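Trucos de taller para el banco de dos brazos (y para no perder más tornillos)

Llevo desde abril montando los dos brazos en el taller compartido de Kulside y ya tengo la libreta llena de apuntes, así que los paso a limpio antes de que se me manche de grasa otra vez. 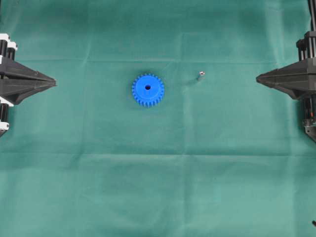 Lo primero, la tela. Yo trabajaba encima del tablero pelado y cada pieza que se caía de la pinza salía rodando hasta debajo de la estantería. Con una tela mate las piezas se quedan bastante más quietas y no hay reflejos que vuelvan loca a la cámara. La mía es verde azulada, de un retal que me pasó Ineke Van Rooij. Si la guardáis doblada le quedan marcas, y un eje de pie justo encima de un pliegue se tumba con mirarlo. Plancha floja por el revés y listo (o hacéis como yo, que casi nunca la plancho y busco un trozo liso).

El ejercicio con el que pruebo todo es el del engranaje: una rueda dentada de plástico azul y un eje metálico corto, puesto en vertical. Un brazo coge la rueda, el otro sujeta el eje, y a encajar. Parece una tontería hasta que llevas la tarde entera con ello.

Cosas que me han servido:

Dejad aire entre las piezas. Si la rueda y el eje están pegados, los dedos se estorban, y con dedos en cuña como los míos, todavía más.

Antes de echarle la culpa al programa, pasad el eje por el agujero a mano. Yo perdí dos tardes ajustando trayectorias y lo que había era una rebaba. Un par de vueltas con lija de 3000 y entró suave - qué rabia me dio.

Las puntas de los dedos, a la misma altura. Bajo los dos brazos despacito hasta que rozan una regla apoyada en la mesa y apunto el valor de cada uno. Lo repito cada vez que desmonto algo, que es demasiado a menudo.

Velocidad al 40 por ciento hasta que el movimiento salga bien varias veces seguidas. Zlata Melnychuk va siempre a tope y le funciona, pero ella tiene más paciencia que yo para enderezar soportes.

Los tornillos de los soportes se aflojan con la vibración. Fijador de roscas del flojo, una gotita, y una raya de rotulador entre la cabeza y el soporte para ver de un vistazo si se ha movido. ¡Nada de fijador fuerte, por favor! Luego no hay quien lo saque.

Para los cables uso velcro de jardinería, el que viene en rollo. Las bridas quedan más limpias, pero las acabas cortando todas. Dejad una vuelta de cable suelta en cada articulación y mover el brazo de tope a tope antes de cerrar nada.

Me queda pendiente el aceite de las guías. En Clondura venden uno fino que mancha poco, a ver si me acerco. Cuando lo haya probado lo añado por aquí.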